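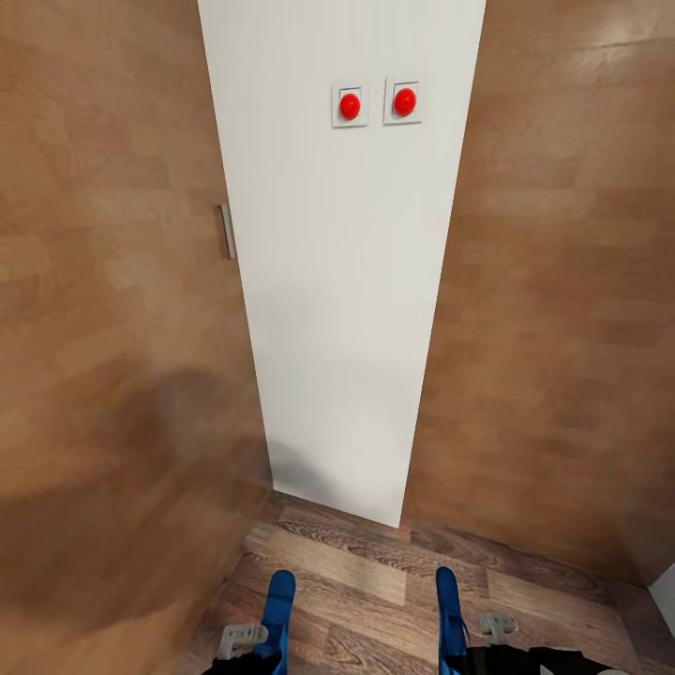 Stop Apologizing for Canned Beans

I had four people over for dinner last November, and I caught myself doing the thing again. Elīna took one bite of the stew, said it was lovely, and out of my mouth came "oh, they're only from a can." Who asked? She just wanted more bread!

I used to be a dried bean person, and pretty smug about it. I soaked them overnight, I simmered them half the next day with a bay leaf and an onion, and I told everybody. Then my friend Treasa Geraghty (a much better cook than me) served a white bean and sage thing on toast that I still think about, and when I went to rinse my plate there were the empty cans by her sink. She hadn't mentioned them. I'd had seconds.

Look, dried beans are great. They're cheaper, and the broth you get is wonderful. But I have cooked nearly 101 pots of them, and a fair number came out chalky in the middle at eight at night with hungry people standing around. A can is always cooked.

What bugs me is how recipes talk about it. "You may use canned if you must." If I must! Give me garlic in plenty of olive oil, a can with its liquid, a squeeze of lemon, black pepper, and ten minutes while I hunt for the cheese grater. I'd eat that over most restaurant sides, and I'd put it in front of anyone, my mother-in-law included.

So this year I'm serving them and keeping my mouth shut.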